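Scene Function in Two Serial Dramas: A Coding Study
Term project report, Television and Narrative

1. Purpose

The project compares how two serial dramas, Gredgate and Forsberg, divide their running time between plot, character and setup for later episodes. Viewers often describe the second season of Gredgate as slower than the first. We wanted to know whether this shows up in the scenes themselves or only in the reviews.

2. Material

Both series were watched on Gestport, first and second seasons only. Recaps and opening titles were left out. A scene was taken to end when place or time changed – a cut between two ends of a phone call did not count. This gave roughly 900 scenes. Start and end times were entered in Mokico, which exports to a plain spreadsheet.
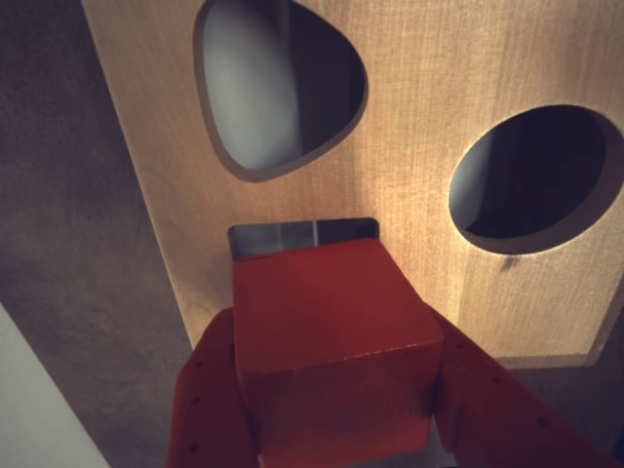 3. Coding scheme

Each scene received one code. P was used when a scene changed the situation of the main story. C was used when it gave new information about a person but left the story where it was. S was used when its content only mattered in a later episode. Coders watched a full season before coding it, as S cannot be assigned on a first viewing.

Our first version had five codes. Two of them, "mood" and "comic relief", were dropped after the pilot because the coders used them for the same scenes.
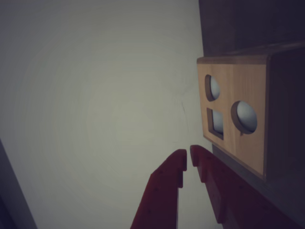
Scenes that met more than one definition were the main difficulty. The rule adopted was that P overrides C, and C overrides S. Scenes that met none were marked X and kept out of the percentages. In this respect the scheme is stricter than it looks on the code sheet: like the wooden box with its three cut-out holes, it has a fixed number of openings, each cut to a set shape, and a scene that fits none of them stays outside. There were 92 X scenes, most of them short exterior shots in Forsberg.

4. Reliability

A set of 60 scenes was coded twice, by different coders. Agreement was 91 percent. Nearly all disagreements were between C and S.

5. Results

The share of P scenes in Gredgate fell from the first season to the second, and the share of S scenes rose. Average scene length hardly changed. In Forsberg the shares stayed close to level. The impression of a slower season therefore matches scene function better than scene length.

6. Limits

Codes were not weighted by duration, so a long S scene counts the same as a short one. The override rule also

favors P and probably hides some setup inside plot scenes. A second pass allowing double codes is planned for June.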